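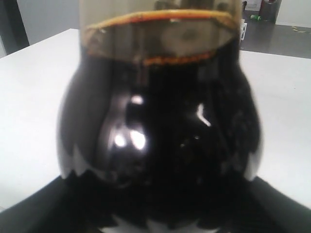
When does the Greltier place want the rest of the rent? By Tuesday, 900 for the cottage and another 57 for the cleaning.

Paid it at lunch. Bus to Sultwood leaves at 6.30 so arvo off work, must ask tomorow. Togs, thongs, the good torch, sunscreen. Esky's still got sand in it from last time. Ugh.

Rang the servo re tyres, no answer. Try again in the morning. Forecast says 30 all weekend and the cottage has one fan, so bringing ours from the bedrom.

Washing still on the line. Bed.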